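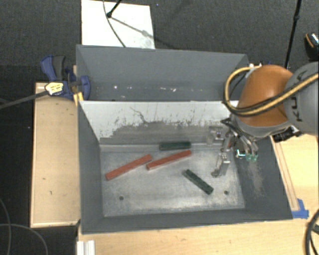

I have never trusted anyone who says they enjoy sorting things out. My sister says it. The man who sold me the Saswood shelving said it, with a straight face, while adding the delivery charge.

So you can imagine my mood in May when I finally gave in and had a go at the bins system. If you've missed the fuss, the idea is that you stop using drawers and small tubs and put everything into large open bins, one kind of thing to a bin. No lids and no dividers. You are supposed to be able to see the lot at a glance and lose nothing. Ehab Alaoui swears by it and has been on at me about it since he cleared out his garage, which I admit now has a car in it.

My objection has always been that a big bin with four blocks in it is a big bin mostly full of air. Two long red ones, two shorter dark green ones, and acres of scratched grey metal between them and the walls. You could keep those in a shoebox. I said this to Ehab and he said I was missing the point, and then he didn't tell me what the point was.

I'll give him metal, though. I went through three sets of the Longo plastic ones before I learned, and they all split at the corners. A metal bin just gets uglier. The floor goes cloudy and the finish on the walls wears away in a ragged line, and it carries on being a bin. People who sell storage don't like to show you that stage. The Mester catalogue has page after page of spotless ones with a folded jumper in each, and I'd like to see what those look like after a couple of winters of having blocks dropped in them.

Holes in the bottom, I'm less sure about. Two small round ones near the front, and I've read that they are for drainage, for bolting down, and for letting dust out. It can't be all three. If it's dust they aren't doing much of a job, going by the white flecks and crumbs that collect along the bottom of mine. I tip them out every so often and they come back.

The other thing the fans go on about is colour. Keep reds with reds, greens with greens, and your eye does the work. Fine, but at my bench I don't want all the reds. I want a long one and a short one, and in these blocks the colour happens to tell you the length, so splitting them up means walking to two bins for every job. I left mine mixed. Ehab thinks this is cheating.

What did it cost? The full Jusora set, with the frame it sits in, was 191 pounds before delivery, and I paid for two bins and no frame, which came to a good deal less. They claim it saves up to 30 minutes a week. I don't spend 30 minutes a week looking for blocks. I don't think I spend that looking for my glasses.

After 22 days I can report that I have lost nothing, but I wasn't losing much before. The bench is clearer. The floor under the bench isn't, as that's where the old tubs went, and I haven't decided what to do with them. My sister has offered to come over and sort them out.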